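# Road snacks and desk junk: what goes in the day bag?

Packing tonight for the Otenville trip and I am way too excited about it! I lay everything out on the white table first, then decide what earns a spot. So far it's a couple of snack packs, water, and a gadget I still haven't taken out of its yellow packaging.
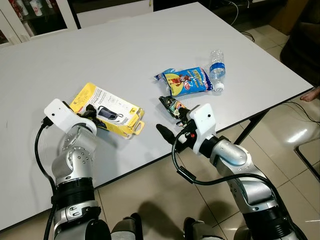 **Sohail Rind:** Leave the gadget in its package until you get there. Loose stuff sinks to the bottom of a day bag and you'll be digging for it at every stop. Snacks go on top, always.

**hendness_hiker:** Disagree!! Retail packaging is all corners and air. Open it at home, toss the card, wrap the thing in a sock. I did 266 miles last February with a bag half that size and had room for a sweater.

**Sohail Rind:** And if it's a dud? Good luck returning it without the card.

**hendness_hiker:** OK, fair. Test it first, THEN toss the card.

**packrat737:** One bottle of water wouldn't get me past Clindivmont. Bring a second, and keep it upright in a side pocket (I've soaked a paperback or two, lesson learned).

**Wajid Soomro:** I love the table method, I do it too. My rule is snacks in the outside pocket, one salty and one sweet, and anything crinkly gets eaten before the movie starts. My sister still brings up the bus ride to Hendness.

**packrat737:** Chips in an outside pocket end up as crumbs, Wajid. Top of the main part, under the jacket.

**Wajid Soomro:** Crumbs are fine! You just pour them.

Original poster again: second bottle is going in, and I'm testing the gadget after dinner. Still torn on the chips question. Does anyone use a hard lunch box for snacks, or is that too bulky?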